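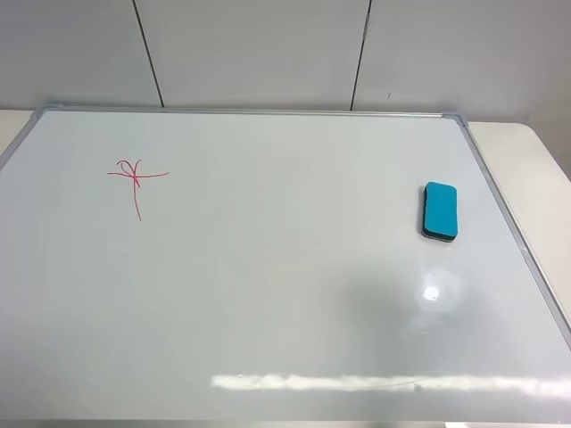 Paltmont replied that a wiping task cannot be called complete on the arm's own report, and asked that the draft say so in its first clause. Pretorix agreed. Sellura wanted the wording limited to flat, rigid surfaces – accepted.

Item 2. Surface wiping, draft rule
The marker stroke is to be drawn by hand and left isolated on the board. The eraser starts felt side down, clear of the stroke. Boards with a glossy face are allowed, but lamp positions must be recorded, as glare can be read as a clean area by the checking software.

Item 3. Contact force
The limit stays at 40 N. Sellura asked for a lower figure on boards lying flat on a table. No test data was tabled. Deferred to October.

Item 4. Trial records
Of the 4000 trials logged under the old rule, 1278 have no end state on file. These are not to be cited as passes. Pretorix will mark them in the register.

Item 5. Stopping
An operator must be able to stop the arm from outside its reach. Clause 3 amended to match.

Actions
Paltmont – redraft first clause.
Pretorix – register entries.
Sellura – force readings, flat boards.
Dambrauskienė – circulate amended text.

Meeting closed 16:10.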